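Chien Round Drawer Unit and Latcombe Open Bin

Small storage set for table, shelf or dressing corner
Sold by Stasberg

Product overview

The Chien and the Latcombe are sold together as one set of 2 pieces. The Chien is a small drawer unit in the shape of a short cylinder lying on its side. The Latcombe is an upright round bin with an open top. Both have light-colored bodies, and we selected them to stand next to each other on the same table, one for the things you wish to keep and one for the things you wish to throw away.

Many of our customers first bought only the drawer unit and wrote to us later to ask which bin we recommend with it. For this reason we offer them as a set since October. The single pieces are still available, please see the ordering section.

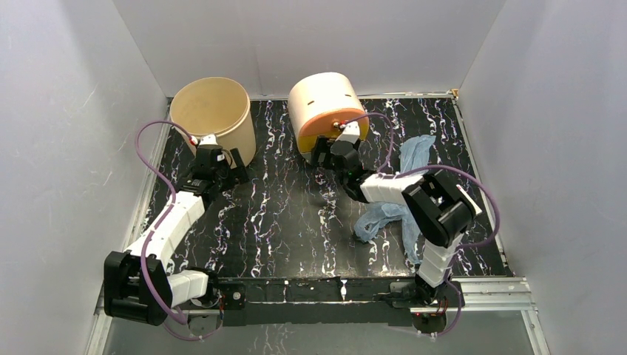
The set is intended for a place where small objects gather during the day: keys, coins, hair bands, sewing thread, erasers, receipts. It does not need to be mounted on the wall and there is nothing to assemble. Take both pieces out of the carton, remove the paper and put them where you need them.

The drawer unit

The front of the Chien is round and it is divided into three drawers, one above the other. The top drawer is orange, the middle one is yellow and the bottom one is grey-blue. Each drawer has its own small silver knob, and the knobs stand in one vertical line in the middle of the front.

Because the front is a circle, the drawers do not have the same shape. The middle drawer is the widest and it is the best choice for longer items such as pens or a small pair of scissors. The top and bottom drawers follow the curve and are better for short items. We advise to put the heavier things in the bottom drawer.

The colors are also practical in a family. It is easier to say to a child "the yellow drawer" than "the second drawer from below", and the child will remember it.

The unit stands on small feet. On the curved body you will find two short slits. Please do not push coins or paper into them.

Maximum load, all drawers together: 1,000 g
Assembly: not necessary
Placement: flat and level surface only

The open bin

The Latcombe has a wide round opening and becomes slightly narrower toward the bottom. It holds about 4 liters. It has no lid and no pedal, so you can use it when one hand is busy. Outside and inside are kept in beige tones, the inside a little darker.

You can use it with or without a bag. A thin carrier bag with handles is large enough to be folded over the rim, and when the bin is full you lift the bag by the handles and carry it out. Without a bag it is suitable for dry waste such as paper, pencil shavings and packaging. It is also used by some customers for rolled paper, knitting wool or small toys. 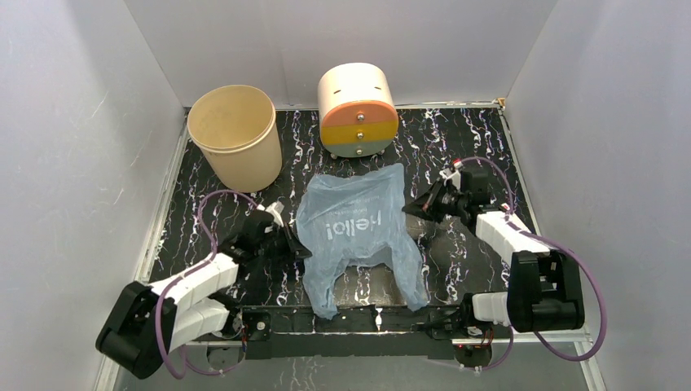 Chien drawer unit and Latcombe bin with a light-blue "Hello!" carrier bag. Bag not included.

Where to place the set

Leave a free space between the two pieces, so that your hand can reach the bin without touching the drawers. Along the back edge of the table is a good position for both of them, and the middle of the table stays free for working. The fronts of the drawers should look toward the person who sits there. Please keep enough room in front of the unit for opening a drawer completely.

Care

Wipe both pieces with a soft cloth and lukewarm water. A drop of dish soap is allowed. Do not use scouring powder or a hard sponge, it will make the surface dull. Empty the drawers before you clean the unit and let them dry open. Neither piece should be washed in the dishwasher.

Ordering

Chien + Latcombe, set: available
Chien, drawer unit only: available
Latcombe, bin only: available
Replacement knob for Chien: on request

Warranty on both pieces is 2 years from the day of delivery. Keep your receipt, please.

For larger quantities, for example for schools or guest houses, please write to Đạt Bùi in our sales office and mention the number of sets and the delivery address.

Related products: Clandodier shelf tray, Clandodier pen stand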